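Subject: Re: [woodfinish] Oil or hard wax for a maple board?
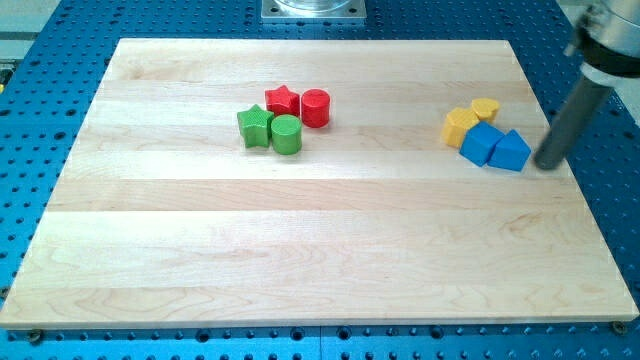

Maple board on the blue perforated table

Hello all,

Thank you for the many answers to my question from March. I read all of them, some two times with the dictionary, and I want to reply to the longest one because it made me change my plan. I put my comments between the lines, as is the custom on this list.

> I would not use plain linseed oil on maple if you care about the color.
> It goes yellow, and in a few years it goes orange. On oak you don't mind
> it. On maple you will be sorry.

I believe you. My first shelf was finished with linseed oil and today it has the color of weak tea. At that time I thought the wood was getting old by itself. Then I moved a box which stood on the shelf for a long time, and under it the maple was yellow too, even a little darker than the rest. Somebody explained to me later that this oil becomes darker when it gets no light. I did not know this and I still find it strange.

> Walnut oil is paler but slow. Give it a full week between coats, more if
> your shop is cold. Hard wax oil is faster and tougher, and it costs more.

My shop is cold for half of the year. It is the lower floor of a former dairy in Lanau, with stone walls, and the one heater is next to the door. So the week would become two weeks, and I do not have a place where a board can lie so long without getting dust on it. For this reason I went with hard wax oil.

I compared two products, Okton and Stergiou. I made the test on offcuts of the same maple, sanded in the same way, and I left one piece raw to compare. Okton gives a more matte surface and I like how it feels under the hand. Stergiou is a little more shiny and brings out the figure better, especially near knots. Neither of them is yellow at this moment, but of course my test is too short to say anything about years.

> How far did you sand? People go to 400 because it feels lovely and then
> wonder why nothing soaks in.

I was one of these people. I sanded to 320 on the first offcut and the oil stayed on top like water on a plate. On the second one I stopped at 150 and it was much better. Now my rule is 150 by machine and then 150 again by hand, always in the direction of the strips. Before the last sanding I wipe the wood with a damp cloth and let it dry, so that the fibers stand up and I can take them off.

One thing which I want to mention for other beginners: a glued board of many strips does not drink the oil equally. One strip takes it immediately and the neighbor stays shiny for a long time. I was afraid that I had glue on the surface. It was only the difference between the strips. I waited 10 minutes, I put a little more on the thirsty ones, and then I wiped everything very dry. After the second coat I could not find the difference anymore.

> And please don't leave the rags in a heap.

Yes. I hang them outside on the fence, each one open, and later they go in a metal can with water and a lid. I am glad you wrote this, I think it should be repeated in every thread about oil.

> Last thing, if the board is screwed down, give it room to move. Solid
> maple will shrink and swell across the width whatever you put on it.

This was the part I had forgotten completely. My tabletop at home was fixed with simple round holes, and in the first winter it made a crack which is now 19 cm long, next to a glue line. I have now made the holes into slots, with a washer under each screw head, and I leave the screws just a bit less than tight. For the crack I think to use a thin piece of maple with glue, but I am not sure if I should wait until the humid season, when the crack is more closed, or do it in winter when it is open. If I fill it when it is open, will the wood push and break in another place when it swells? I would be happy for advice about this.

Also I have two smaller questions:

Does anybody know if hard wax oil can go over an old linseed finish, if I only sand it lightly? The text on the Okton can says "bare wood" and the Stergiou text says nothing at all.

And has somebody ordered from Plultum recently? They have the small cans, which are enough for me, but the shipping page did not load when I tried it. I wrote to them and I wait for an answer. An opened large can gets a skin after about 2 months in my shop, also when I close it well, so I do not want to buy the large one again.

I will write again when the second side is finished. I know that both sides should get the same number of coats, so please do not worry about this one.

Best regards from Lanau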